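Subject: Re: [Purkwood] Sofa in the upstairs lounge, cushions and basket
List: Purkwood house list
Sent: Tuesday

On Tuesday morning the furnishings desk wrote:

> We are doing the May list of what stays and what goes in the
> upstairs lounge. Can someone who uses the room tell us:
>
> - is the green sofa still worth keeping, or should we put it
> down for replacement
> - are the loose pillows and the throw in use, or can they go
> to the Plerkwood building
> - does the basket belong on the sofa or has it lost its place
>
> Short answers are fine. We need them before the order goes in.

Going through these in order.

The sofa should stay. I sat in every position on it and the springs are even from one end to the other. The fabric creases between the seats but I found no tears. The back cushions slouch, and they can be taken out and turned. If there is money in the order for one thing, I would spend it on new filling for the back cushions and leave the rest alone. The quote from Zuccaro for a replacement was 988 before delivery, and I don't think we would end up with a better sofa for that.

The pillows are in use. People put them behind their backs when they read, and the throw gets used most evenings. If Plerkwood is short, I would offer them the spare set in the hall closet first. There are 4 pillows in there still in their bags.

On the basket, see below. 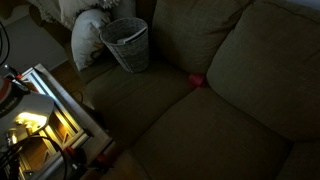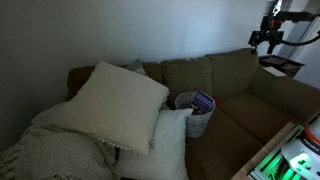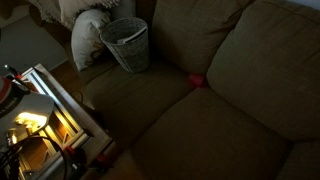 Inside, Purkwood House Furnishings Group
The olive sofa with its gray woven basket, all three pictures

The basket has been living on the seat for a while now and it takes up a place where a person could sit. I would like it on the floor at the left end, next to the arm, where the old magazine rack used to be. Whoever has the key to the storeroom could check if the rack is still there. If it is, the papers can go back in the rack and the basket can hold the throw when it's not being used.

There is also something small and red pushed down in the crease between the back cushions. It shows in all three pictures. If it's yours, please come and get it before the weekend cleaning, as the cushions come off then and small things tend to go into the vacuum.

Two questions back to the desk:

1. The cream pillow with the bobble trim needs a gentle wash. Does the laundry service take trimmed covers? Last time they sent 2 covers back unwashed with a note, and I would like to know before I bag it up.

2. Can the ceiling light be looked at? The room is dim even with the switch on, and it makes the far end of the sofa no good for reading. A floor lamp would do if the fitting can't be changed. Plerkwood had 3 of them in the corridor when I was last over there.

I can move the basket myself. I'll wait until the end of the week in case anyone objects.

Please reply to the list and not just to me, so the desk has all the answers in one thread.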